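Notes on Maintaining the Two-Arm Cell in Simulation

In July, responsibility for the Sternlow cell passed to me from Revathi Kamath. The cell exists only in simulation, yet it requires regular care. Joint limits, contact settings and object weights are reviewed after every 800 trials, and any change is entered in the Marar log before work resumes.

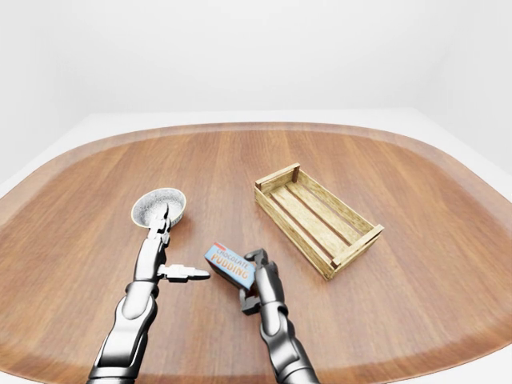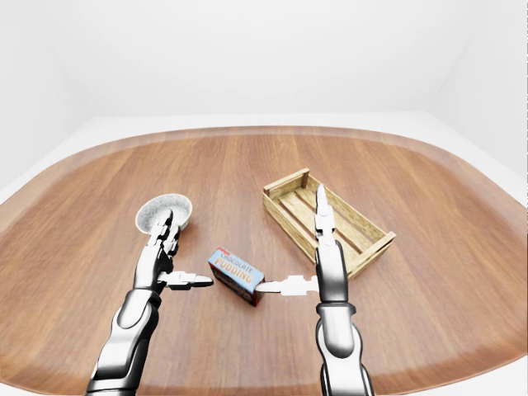
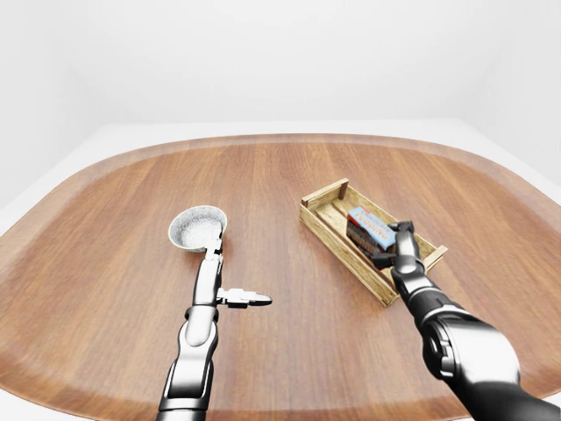

Both arms, with the bowl, the pudding box and the crate.

Thumb contact remains the most delicate setting. Friction values that are too high cause a box to stick to the fingertip - values that are too low let it slide away. Revision 19 lowered the figure slightly for both hands. The wrist offsets were left as they were and will be reviewed in the next round.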